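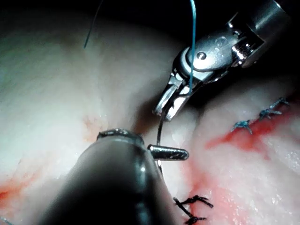 Two metal instruments over pale tissue, suturing.

Checklist for the Skaltano quiet evening, with my comments
Walked on Saturday, August 8, 2020

I did this one slowly, in socks, with a cup of tea going cold on the windowsill. If you're leading a silent sit at Skaltano, please go through it yourself and scribble in your own notes!

Front door and path
OK. The mat has stopped curling. The second step is still uneven and people come out of a long sit with sleepy legs, so put the lantern there (the fat one, it doesn't tip).

Back exit
FIX. Somebody had stacked the bolsters against it again. I know they look lovely there. I moved them all to the closet and felt very un-serene about it. Door opens fully now, latch is a little sticky.

Candles
OK with a change. We're down to the Bako ones in glass jars, nothing loose on saucers, and nothing on the floor where a shawl can drift over it. I love a floor candle as much as anyone, but I watched a fringe go brown in July and my heart was not at rest for the remainder of that hour.

Incense
NOT OK. One stick was still in the bowl with the sand nearly gone. Fill the bowl to the rim. And ask before you light anything, people breathe deeply in there and some of them have asthma.

Heater
OK. The Imovik clicks when it warms up, which used to drive me up the wall, and now I sort of use it as a bell. Cord runs behind the bench, taped. Keep blankets well back. 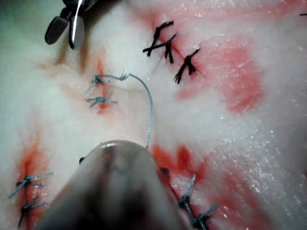
Blue-green thread arcing over the tissue.

Cushions and chairs
Mostly OK. One folding chair has a wobbly back leg and I've tied a red ribbon on it. Ribbon means don't sit! Leave the aisle open on the window side, even if it spoils the circle. A lopsided circle prays just fine.

Lights
OK. Dimmer works. Please don't go to full dark, however holy it feels. Somebody always needs the bathroom.

Fire extinguisher
OK. It's on its hook, needle in the green, tag readable. I'd hung my coat over it, so that one's on me.

Phone
One phone stays on, with whoever is leading. I resisted this for ages because I wanted the whole room unplugged. But I sit better knowing it's there, face down under my cushion.

People
Not really an inspection item, but I've added it. At the start, say out loud that anyone can open their eyes, move or leave. Some of us don't find silence soothing at first. I cried through my first retreat at Flirnmont and would have given anything for permission to go stand in the yard. 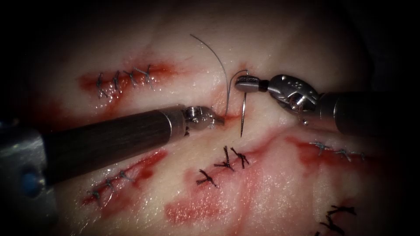

Tsung-han Poon: Thank you for the last item. Could we also say where the yard door is while we're at it? I sat there last month wanting air and didn't want to walk past everyone to find out. And I can bring sand for the bowl, I have a whole bag in the garage.

Yes to both! Added the yard door to the opening words, and the sand has your name on it. Chair leg and sticky latch are still open.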